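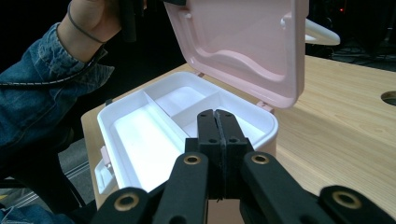
2026年3月14日，Fernitz

我们约在上午见面，可是我早到了很久，因为从Cukgate来的公共汽车在周末只有早上的一班。她正在院子里洗花盆，看见我就把水龙头关上，说：“你来得正好，可以帮我搬一下。”我于是先搬了花盆，然后才拿出笔记本。

她要求我不写她的名字。她说，在这个地方，大家都知道谁在保存豆子，写了名字也没有用处；在别的地方，写了名字别人也不认识。所以在这篇文章里，我只称她为“她”。我们的谈话用的是她的语言，中文是我后来翻译的。我学中文的时间不算短，但是关于植物的词汇我仍然需要查词典。如果有读者发现哪一种豆子的名称译得不准确，请写信告诉我。

她保存种子已经16年。她的目录里现在有333个品种，大部分是菜豆，也有蚕豆、豌豆，还有少量番茄和生菜。目录写在横格本里，字很小，每个品种占一行：名称、来源、第一次种的年份、花的颜色、最后一次更新的年份。最后一栏用铅笔写，以便擦掉。

“开始的时候我没有想做收藏，”她说，“我只是想再吃一次我外婆做的汤。汤里的豆子是灰色的，有一点紫，煮了以后汤变得很浓。我去商店买，没有。我去市场问，卖菜的人给我一种白的，说味道一样。味道不一样。”

她后来在山谷另一边的一个老农户那里找到了这种豆子。农户给了她一小把，装在信封里，信封上写着“汤豆”。她问有没有别的名字，农户觉得这个问题很奇怪。对他来说，做汤的豆子就叫汤豆。

“所以我目录里的第一个名字就是汤豆。后来我又收到五种豆子，都叫汤豆，都不一样。你看，第一课就是这个：名字不可靠。”

我问她怎么区分它们。她说要种。把它们种在一起比较，看叶子，看花，看豆荚成熟时是什么颜色，看它爬不爬架子。有的豆子种子看起来完全相同，种出来却一种只到膝盖那么高，另一种会爬过棚顶。也有相反的情况：两户人家为了谁的豆子更古老争论了很多年，结果种出来是同一个品种。她没有把这个结果告诉他们。

“为什么不告诉？”

“他们吵得很高兴，”她说。

## 关于“老品种”这个词

我在准备采访的时候读了一些文章，里面经常出现“老品种”“传家品种”这样的说法。她对这些词有一点怀疑。

“什么叫老？有人拿来一包番茄种子，说是家里传了一百年的。我种了，那个番茄我认识，我小时候种子店就卖它。也许他的曾祖母真的种过番茄，可是种的应该是别的番茄。人的记忆会把东西接在一起。”

她并不因此拒绝这些种子。她认为，一个品种在一个院子里种了二三十年，也会慢慢适应那个院子。种的人每年选最早熟的，或者选最大的，或者什么都不选，只留下忘记摘的那几个豆荚。这几种做法会带来不同的结果。她特别喜欢讲最后一种人。因为他们留下的总是摘剩下的、晚熟的豆荚，所以他们的豆子一年比一年晚，最后在霜冻以前来不及成熟。他们就来找她，说豆子退化了。

“豆子没有退化，豆子很听话，”她说，“你一直选晚的，它就给你晚的。”

她自己选种的方法很简单。春天播种以后，她就在最健康的几棵植株上系红毛线。系了毛线的植株不许采来吃，家里人也不许。她的丈夫有一次做晚饭，摘了系毛线的那一排。她说到这里停了一下，说：“那一年我们吃得很好。”

我问那个品种后来怎么样。她说幸好给过别人一份，第二年从别人那里又拿回来了。从此以后，她每个品种至少交给2户人家同时种。她说这比任何冷柜都安全。冷柜会停电，一户人家会搬走，但是几户人家同时出事的情况，她还没有遇到过。

## 交换的日子

每年10月，Fernitz的小学体育馆里有一次种子交换会。我去年去过一次，所以认识了她。那里没有收费的摊位，人们把种子放在长桌上，自己写标签。会写字的写字，不愿意写的就画画。我记得有一个标签上只画了一条鱼，我看了很久也不明白。她给我解释，那种豆子的花纹像鳟鱼，本地人都这样叫。

交换会上一共送出去约4,000小包种子。我问她这个数字从哪里来，她说是从买纸袋的收据上来的，减去剩下的纸袋。

“听起来很多，可是你要知道，大部分不会有人种。人们喜欢拿种子。拿的时候他们已经看见自己的菜园了，那个菜园很漂亮。然后春天来了，工作很忙，又下雨。”

我承认，我自己去年拿的几包还在厨房抽屉里。她问是什么，我说有一包是生菜。她摇头，说生菜种子不能放那么久，回家马上种。（我写这篇文章的时候已经种了，还没有出芽。）

她对拿种子的人没有任何要求，不需要归还，也不需要登记。从前她登记过。她准备了一个表格，请每个人写地址，并且答应秋天还回来一把种子。第一年有几个人还了。其中一位还的是商店里买的豆子，装得整整齐齐，还加了一瓶果酱。

“我想他是种失败了，不好意思。我很感动，可是我也很担心，因为如果我没有看出来，那种豆子就会用错误的名字进入我的目录。从那以后我取消了归还的规定。果酱很好吃。”

在交换会上，她最重视的是谈话。她会问来的人：您家里怎么吃它？这个问题比“这是什么品种”有用得多。有一位老太太说，她家的蚕豆只给羊吃。又有一位说，她们家在孩子出生以后煮一种红豆给母亲吃，别的时候不煮。她把这些话也写进横格本，写在背面。她给我看了几页。有的只有一句话：“加醋。”有的写满了，还贴着一张从日历上剪下来的纸。

## 干燥、虫子和耐心

我请她为初学者谈谈怎样保存种子。她有一点不愿意，说书上都有。后来她还是说了不少，我按照她说的顺序整理在这里。

豆荚要在植株上干，干到摇的时候有声音。如果秋天雨多，就把整棵拔起来，倒挂在有风的地方。剥出来以后不要急着装，放在纸上再晾。她检查的方法是用牙咬：咬得出印子，就还不够干；咬不动，可以了。她说有的专家用仪器，她的牙齿还好，暂时不需要。

豆子里常常有豆象，一种小甲虫，它的卵在收获以前就在豆子里面了。完全干燥的豆子可以放进冷冻室几天，虫就死了。但是必须先干，没有干的种子冷冻会坏。拿出来以后，要等容器恢复到室温再打开，不然水汽会落在种子上面。“很多人在这里失败，他们太想看了，”她说。

装种子用纸袋，纸袋再放进可以关严的容器。什么容器没有关系。她反对漂亮的玻璃瓶放在窗台上。在杂志照片里总是这样放，阳光从豆子中间穿过，非常美，几年以后种子就不发芽了。凉、干、暗，她重复了两遍，让我写大一点。

标签要写两份，一份在袋子外面，一份在里面。外面的会掉。要用铅笔，圆珠笔的字迹会变淡。年份必须写全，不要只写后面的数字。她继承过一位邻居的种子，上面只写着“去年”。

豌豆和菜豆一般自己授粉，初学者可以从它们开始。蚕豆不一样，蜜蜂会把花粉带来带去，两个品种种得近，下一代就混了。南瓜更麻烦。她不保存南瓜，有人送来南瓜种子，她都转给Cukgate的一位朋友，那位朋友的地周围只有树林，没有别人的南瓜。

“你问我最难的是什么，”她说，其实我还没有问，“最难的是更新。种子不是邮票。邮票放在册子里，它就在那里。豆子放几年还可以，再放下去，它就死了，而且从外面看不出来。所以每年冬天我要决定明年种谁。333个品种，我的地种不下。我坐在桌子旁边，觉得自己像一个学校的校长，要决定谁可以上学。”

## 种子店和杂志

在她的书架上有一排Hosseinzadeh种子店的旧目录，最早的几本已经没有封面。这家店从前在Fernitz的广场旁边，现在已经关门。她年轻时每年冬天都去拿目录，晚上在床上读，像读小说一样。店主认识所有的顾客，也知道谁家的土是什么样的。如果有人想买不合适的品种，他就说卖完了。

“有一次我明明看见架子上有，他说卖完了。我生气了很久。后来我搬了家，土不一样了，再去，他马上卖给我。”

店关门的时候，她买下了剩余的豆类种子，里面有几个品种她在别处再也没有见过。她认为，那些目录和种子一样重要，因为上面写着当时的播种日期。她把那些日期和自己现在的记录比较，发现现在播种早了很多。不过她不愿意从中得出很大的结论。她说她只有一个院子，而且从前的人也许更谨慎。

《Ploltura》是本地区园艺爱好者办的小杂志，每季一期，她从前在上面写过一个专栏，介绍各种豆子。我问她为什么不写了。

“编辑总是想要故事。每一种豆子都要有一个移民，一个口袋，一场战争。有的豆子确实有。可是大多数豆子的故事是：隔壁给的，好吃，就继续种。我写了这样的一篇，编辑说太短。我说，这个故事就是这么短。”

她现在偶尔还给他们寄播种日历，没有故事，他们也刊登。

## 以后

午饭她煮了汤豆，就是从信封里来的那一种。我尽量准确地描述它的味道：有一点像栗子，皮很薄，汤是深灰色的，看起来不太好看。她放了月桂叶和一小块烟熏肉，最后加醋。我问这个醋是不是横格本背面写的那个“加醋”，她说不是，那是另一种豆子，这一种不加醋也可以，是她自己喜欢。

吃饭的时候，我问了一个我觉得不太礼貌的问题：以后谁来接着做？她没有觉得不礼貌。

“我的孩子们不做。他们住在城里，有阳台，种一点香草，我很满意。以前我想过找一个人，把全部交给他。现在我觉得那样不好，一个人拿着全部，他会很累，然后有一天他会恨豆子。我在慢慢地分。这个给学校，那几种给山上的那家，他们那里凉，豌豆喜欢。蚕豆给养羊的。每个人拿自己愿意吃的。”

她已经分出去多少，她不肯说。目录里有一些行的旁边画了小圆圈，我猜是这个意思，但是她把本子合上了，说汤要凉了。

我又问，那么横格本背面的那些话怎么办呢，谁保存那些话？这个问题她想了比较长的时间。她说她曾经请邻居家的女孩帮忙把它们打进电脑，女孩打了几页，问她某个词是什么意思。那是一个动词，指的是晚上一家人坐在一起剥豆子，同时聊天。年轻人不知道这个词，因为他们不做这件事了。我在词典里也没有找到中文里对应的词，只能写成“剥豆夜谈”，我知道这样不好。

“后来我们就没有打字，”她说，“我们把一筐豆子拿出来剥了。她剥得很慢，不过她说了很多学校的事情。”

下午的汽车开之前，她送给我一包汤豆，里外都有标签，年份写得很全。她问我住的地方有没有院子。我说没有，只有一个朝东的窗户和楼下一小块公用的地，现在种着玫瑰。她问玫瑰是谁种的，我说不知道。她说五月中旬以后再播，不要早，种在玫瑰后面靠墙的地方，给它一根长一点的竿子，旁边的人如果问，就告诉他们秋天有汤。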